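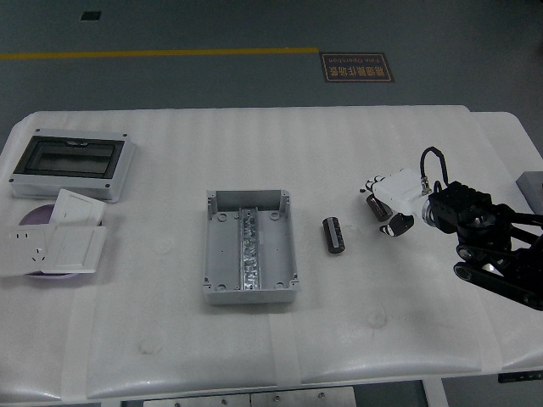 Station 7, right arm holding a black cylindrical part above the padded sheet.

Drarkside bench, pre-run safety check
Method: grasp retry study, part placement
Checked by: Patricio Pacheco
Date: 12th February

1. Emergency stop tested from operator side. OK
2. Arm speed limit set to 30 percent for first trials. OK
3. Coupling between gripper and arm tight. OK. Rechecked after warm-up.
4. Wrist cable clear of finger travel. OK. Loop is long; watch it on wrist turns past 104 degrees.
5. Padded sheet flat under work area. Comment: creases at the front edge. Smooth before each block of trials.
6. Tape on sheet holding. OK
7. Parts in start layout. Comment: socket panel hangs over the left side of the tray. Accepted, the method calls for uneven starts.
8. Junction box open, lid off, rail inside. OK
9. Components disconnected from any supply. OK
10. Grip force log recording. Fail at first try, OK after restart of the Virnora logger.

Result from last block: 59 trials, 7 drops, all on the cylindrical parts. Retry after a drop used the new wrist angle. No finger contact with the table logged.

Open items
Lower the grip closing speed and repeat the block.
Send drop log to Karagiannis.

Cleared to run: yes, with comments 4 and 5.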